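My dishwasher has been sitting there finished since last night and I have not emptied it. I'm telling you this so you know where I stand on household robots, which is that I would like one very much, please, and I'd like it by teatime.

I've been promised one since I was 8. There was a book in our school library with a painting of a silver lady carrying a tray of drinks across a lounge, and the text said we'd all have something like it by the time we were grown up. Well, I am extremely grown up now and what I've got is a round vacuum that eats phone chargers and gets stuck under the sideboard. (I do love it. I say goodnight to it. But it's a hoover.)

So when Ramiro Vidal - we used to share an office at Prolleveo, back when I had a proper job - told me he was now spending his days on getting machines to do chores, I asked if I could come and be nosy. He said yes, as long as I didn't touch anything, and I went over to Vusness on the early bus with a packet of biscuits and far too many questions.

The first one was the obvious one. Can it empty a dishwasher? "Some of one," said Ramiro. Plates in a rack it can manage on a good day, if they're the plates it knows. Mugs are all right until somebody leaves one upside down. Cutlery he didn't want to talk about. He made a sort of face and took a biscuit.

What I hadn't understood is how much of the job is people. I'd imagined clever folk typing away and a robot in the corner getting on with it, but a lot of the day is a person picking things up with a gripper in each hand, putting them down again, and then doing the same again so there's something for the machine to learn from. Folding one tea towel gets done 200 times. I asked if anybody went a bit strange doing it and Tomás Conneely, who had been at it all morning, said you get used to it and that his own tea towels at home are a disgrace.
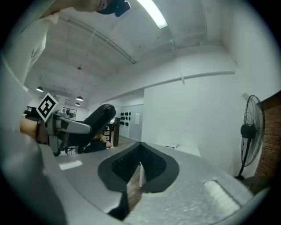

Grippers out, fan in the corner, lights on overhead.

I did get a go in the end (so much for not touching anything!) and it's harder than it looks. You forget how much your fingertips do. I tried to pick up a sock and got it on the third attempt, then couldn't let go of it where I wanted to. Forty years of putting socks in drawers and I was beaten by one. It made me a lot more forgiving of the machines, I must say, because if I can't do it with two fingers and a whole human brain then I don't know what I expect from them.

Shops and factories are further along, by the sound of it. Gunhild Overgaard joined us for lunch and she's worked on that side for years. Her view is that if you can decide what the thing looks like and where it'll be, a machine will move it from here to there all day without complaining. It's when the box is squashed or the label has come off that somebody has to wander over and sort it out. And a house, she said, is nothing but squashed boxes. I've thought about that every time I've opened the airing cupboard since.

I pushed them both for a date, naturally. Gunhild wouldn't give me one. Ramiro said he'd be pleased to see laundry done start to finish in a stranger's house, with nobody hovering, before he retires, and he's younger than me, so draw your own conclusions.

Anyway, I'm keeping the vacuum, and I've asked Ramiro to ring me the minute anything can do a fitted sheet. Next time I'm hoping to see the kitchen things properly, as they were all on towels the day I went. If you've got questions you'd like me to take along, stick them in the comments and I'll write them on my hand.

Right. Dishwasher.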